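Home Browse Topics Kitchen & Table Storage New Posts Sign In
Search the help pages... Go

Nested bowls keep locking together, and how do I store six of them?

Laimutė Rozīte

Hi everyone! I finally replaced my mismatched cereal bowls with a graduated set, six sizes, every one a different color, and I love them to pieces except for one thing. When I stack them they get stuck. The bottom few are fine, but two in the middle grab onto each other so hard that last night I was standing at the sink at 11 p.m. with one bowl between my knees, pulling. My kitchen is tiny (one open shelf over the counter, one deep drawer that already has the pots in it), so spreading them out isn't going to happen. I put them away straight from the drying rack, usually while I'm doing three other things.

Is there some trick to getting them apart? And is it bad for them to live in one tall pile like that? I paid for the set with birthday money and would be very sad to chip one. The shop, Furkico, only told me "they nest," which, yes, I noticed.

Žydrūnas Lapiņa

Are you drying them all the way? I bet that's your problem. You get a little film of water between two bowls that are close in size, it seals up, and then you've got suction. I had the same thing with a set of mixing bowls from Stustis, and it stopped when I started leaving them on the rack overnight.

For the pair that's stuck right now: set the outer bowl in warm water, not hot, and put some cool water in the inner one. Give it a few minutes, then twist. Don't pull straight up, and please don't pry with a butter knife, that's how I chipped mine. If it still won't go, a drop of dish soap around the seam and let it creep down while you have a coffee. Go easy on the temperatures if they're glass or ceramic, a big difference can crack them.

After that, put something between the two that grab. I use a coffee filter. You can get felt pads made for this but a pack of filters will last you years, and a folded paper towel does the job too.

The tall pile is OK if it's biggest on the bottom and the shelf is level. I'd keep it low down, though. Mine were on the top shelf until August, when I reached for the small one without looking and nearly wore the whole set.

Kalniņš

just don't stack them? hooks are for mugs but you could do two piles of three

Laimutė Rozīte

Warm water and a twist worked, thank you Žydrūnas!! It took two tries and some language. I've got coffee filters in there now, one between each of the two troublemakers and their neighbors, and I'm making myself wait until morning before anything goes back on the shelf.

Kalniņš, I did try two piles of three and then there was no room for the toaster, so one pile it is. I moved the pots up and cleared the front of the drawer, but the stack is too tall for the drawer to close, so for now they're staying on the counter, where I at least get to look at the colors. 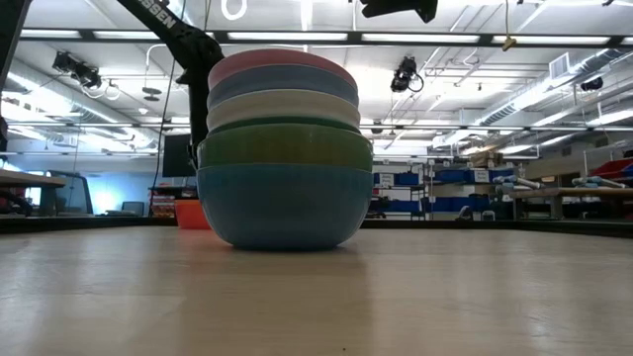 Six nested bowls, pink on top and teal-blue at the bottom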